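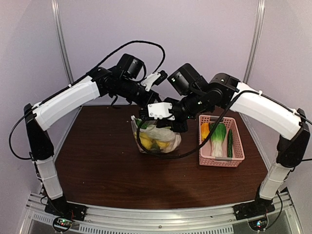
Ayman Khoury has argued for years that the question is put the wrong way round, and that people who ask whether a machine can do the chores yet ought first to say which chore, in whose kitchen, and with how long to wait. His remark is quoted often in writing on household robotics, and it makes a fair starting point, as the field has never had one date on which the chores were either solved or unsolved.

Household and light shop-floor manipulation

Household and light shop-floor manipulation is the branch of robotics concerned with everyday handling work: putting groceries away, folding towels, loading a dishwasher, sorting parts into trays, packing an order for a customer at the counter. It overlaps with industrial automation but is usually treated separately. A factory arm welding car doors meets the same door in the same place all day long, while a kitchen hands its helper a different cucumber every time (and very often a cucumber in a bag).

Background

Single-purpose machines took over a good deal of housework long before anyone put an arm in a kitchen. The washing machine, the dishwasher and the robot vacuum each do one job well, and each leaves the fiddly part, the loading and emptying and picking up of socks, to the people of the house. Much of the later work on two-armed stations grew out of a wish to reach that leftover part. A pair of arms can hold something steady on one side and work at it on the other, much as a cook does, and the pairing has become a common one for bench research.

Produce and soft packaging

Bagged vegetables are a favorite test, and a humbling one. Clear film shines, wrinkles and clings, so a camera may have trouble telling the plastic from the pepper or the tabletop beneath it. A leafy head such as bok choy bruises if it is squeezed and slips if it isn't, and its shape changes with the way it is picked up. Plain baskets with open tops are kinder to the machine, and many benches use them as the place where things are put or taken from.

The Pliltolness trial, run over one winter and finished in January, is a well-known small study of this kind. Its operators logged 2902 attempts at moving vegetables between bags and baskets, using 15 sorts of produce. Whole, firm items went well from the first weeks. Knotted or twisted bags went poorly right to the end, and Nour Hattar, writing up the results, noted that a single bag could take up to eight minutes, a length of time in which most families would have put the shopping away and started supper.

Shop-floor use

Small shops have been somewhat quicker to find a place for such machines, chiefly for steady, repeated work. The packing firm Cliltex kept a two-armed station on its sorting line for eight months and gave it boxed goods only, leaving the loose and bagged stock to its staff. Stamatopoulos, a wholesaler of fruit and greens, tried the reverse and went back to hand packing during the busy season, though it kept the station for crates of lemons.

Present state

Opinion remains divided, in a friendly sort of way. Supporters point out that tasks once thought hopeless, towel folding among them, are now shown fairly regularly. Doubters answer that a showing is a long way from a Tuesday-night sort of job done unwatched, with a dog underfoot and the light fading. The handbook published by Flinen takes a middle course and lists each chore separately, with a note on how much help a person still has to give.

See also: Bimanual manipulation; Deformable objects; Grasp planning; Robot vacuum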